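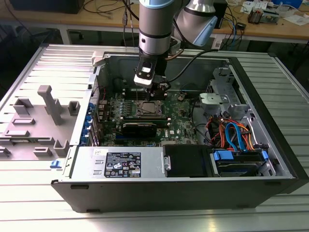

Opened Dell desktop tower, green motherboard showing.

03/10/2024 - Old PCs wanted in Gurkbridge. Ciltgate reuse scheme now open to all households, free drop-off, no booking. 63 machines handed in during September, target is 700. Towers and laptops only, no printers please.
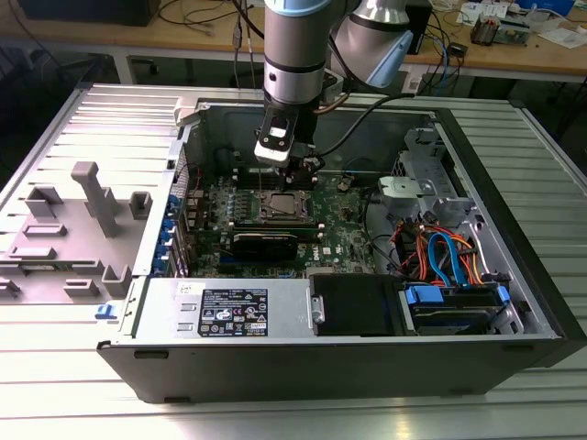 Drop-off points in Prusville too, 5 in total. Wipe your files first if you can, if not we will do it for you. Working machines go to local familes and schools, the rest for parts. More dates to folow.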